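Notes for my talk, Apr 23, 2026
Visit to the open day at Cletura

(Speak slowly. Wait until the people in the back have a seat.)

Good evening, and thank you for the invitation. I am a maintenance planner and I don't build robots. I went to the open day because our plant is thinking about one picking cell, and I wanted to see such work with my own eyes before we talk about money.

First, the place. Cletura has its workshop in the old Stubbs building, behind the bus depot. We were 26 visitors, divided in groups. My group started with the coffee, which was a good decision of somebody.

Station 1 was Zokgate. This is their planning software. I will not say much about it, because the screen was small and I stood behind a tall man. The main idea: the operator gives the order of the tasks, and the program suggests the paths. Ask me later for the leaflet.

(Drink water.)

Station 2 was the bin picking, and for me it was the most interesting. The project has the name Drokinura. The host told us that they have made around 2,000 tries since the winter, with mixed objects. He was very open about the failures. Flat parts are difficult, he said, and also everything that lies close to a wall.

(Next slide. Leave it on during the questions.)
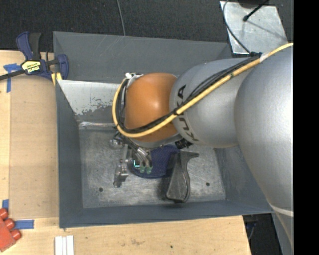 I asked how long it takes to change the fingers. The answer was 6 minutes for a trained person. I asked also who decides when a grip is good. For now a person looks and writes it down by hand, and they are not happy with this.

What I would like to discuss with you:
- Do we have parts mixed in one bin, or can we sort them earlier?
- Who in our team would have time for the training?
- Cletura offers a second visit in small groups. Who wants to come?

(If there is time: the story with the parking ticket.)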